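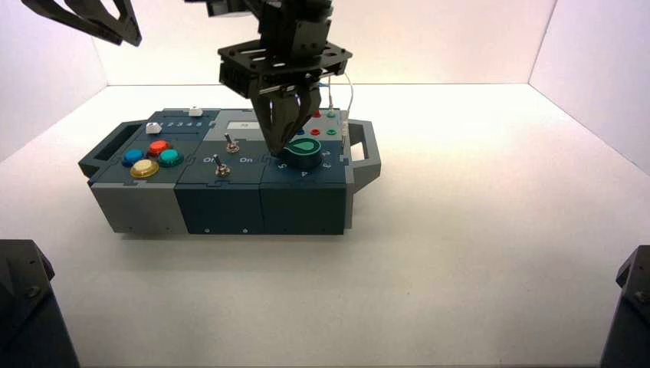
Glaze Fit and Crazing on Press-Molded Earthenware Figures

Ceramic Materials, second-year project report
Mbali Tshabalala
Cluldale campus, submitted April

1. Background

Small press-molded animal figures in white earthenware are a regular product of the teaching studio. They are glazed with a clear lead-free glaze over painted underglaze color and sold at the spring sale. In the last two years a number of them have come back with crazing, the fine network of cracks that appears when a glaze is under tension on the body. Most of the returned pieces had left the kiln sound. The cracks developed on the shelf, in some cases months later.

Delayed crazing on earthenware has two usual causes. The glaze may contract more than the body on cooling, so that it is already in tension and needs only a small disturbance to fail. The body may also take up moisture through any unglazed area and expand slightly, which stretches the glaze. A figure with a dry foot and an unglazed interior is exposed to both.

The project set out to find whether the problem could be reduced by changing the glaze alone, without changing the clay, the molds or the firing schedule. The studio has a large stock of clay on hand and the molds are sized to its shrinkage.

2. Materials

The body was the studio's standard white earthenware, supplied as plastic clay under the name Jafri. The figure was a standing hare, made from a two-part plaster mold and joined with slip at the seam. The ears were modeled separately and attached at leather-hard. The hare was chosen over the hen and the ram because it has both thick and thin sections. The haunch is the thickest part of the wall and the ear tip is the thinnest.

Two glazes were used. Glaze A was the existing studio clear. Glaze B was the same recipe with part of the high-alkali frit replaced by a borosilicate frit and a small addition of silica. Both changes should lower the thermal expansion of the fired glaze. The recipe was worked out with the studio's calculation sheet and then adjusted by hand after the first line blend came out slightly matte.

Underglaze colors were brown, gray and a soft green, all from the Alia range used in the studio. Brown was included on every piece, as most of the returned figures were brown.

3. Method

A total of 90 hares were pressed. Eight were lost before glazing, all through cracks at the ear joint, and were set aside. The remainder were biscuit fired together, then divided between the two glazes so that each mold half and each pressing session was represented in both groups.

Underglaze was sponged on in two coats. Eyes and nostrils were added with a fine brush. Glaze was applied by dipping, held by the base with tongs, and the foot was wiped back with a damp sponge. Dipping time was counted aloud by the same person throughout. Glaze thickness was checked by scratching through the dry coat with a needle on a spare tile dipped after every batch.

All glazed ware was fired on the studio's normal earthenware schedule in the small front-loading kiln in the Cutari building. The kiln is known to run cooler at the bottom, and figures from each group were therefore placed on every shelf.

After firing, each piece was inspected under a lamp and wiped with diluted ink to show any cracks. Sound pieces then went to one of two tests.
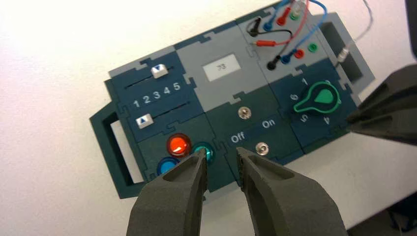 The first was a thermal shock test. The figure was heated in a drying oven to 105 degrees Celsius, held until even, and placed in cold tap water. It was then dried, inked and inspected. This was repeated until crazing appeared or the piece had been through eight cycles.

The second was a moisture test. The figure was kept in steam in a covered pan, allowed to cool in the pan, and inspected the next day. A pressure vessel would have been closer to published practice, but the studio does not own one.

4. Results

No figure in either group showed crazing straight from the kiln. This agrees with the studio's experience.

In the thermal shock test, Glaze A began to fail in the early cycles. The cracks started on the haunch in nearly every case and spread toward the belly. They were wide-spaced at first and closed up into a finer net with further cycles. Glaze B held considerably longer. Several pieces reached the end of the test with no visible cracks, and those that did fail showed only one or two long lines, again on the haunch.

The ear tips behaved differently. They did not craze in either group. On a few Glaze B pieces a small flake of glaze came away at the edge of the ear — this is shivering, the opposite fault, and indicates that the glaze was under more compression than a sharp edge can carry.

The moisture test separated the two groups less clearly. Glaze A pieces crazed near the foot, close to the wiped edge. Glaze B pieces mostly did not, but two showed fine cracks in the same position.

Color was affected. Brown and gray were unchanged by eye. The green was duller under Glaze B and had lost some of its yellow. Panels fired side by side on Friday for the interim review confirmed this.

5. Discussion

Thickness of glaze appears to matter nearly as much as recipe. The haunch drains slowly after dipping and carries the heaviest coat, and it was the first place to fail. A shorter dip, or a turn of the figure while draining, would probably improve Glaze A to some extent without any change of recipe.

The shivering on the ears is a concern for ware that may be handled by children. Rounding the ear edge with a sponge at leather-hard was tried on the last few spare pressings and no flaking was seen, but the number was too small to rely on.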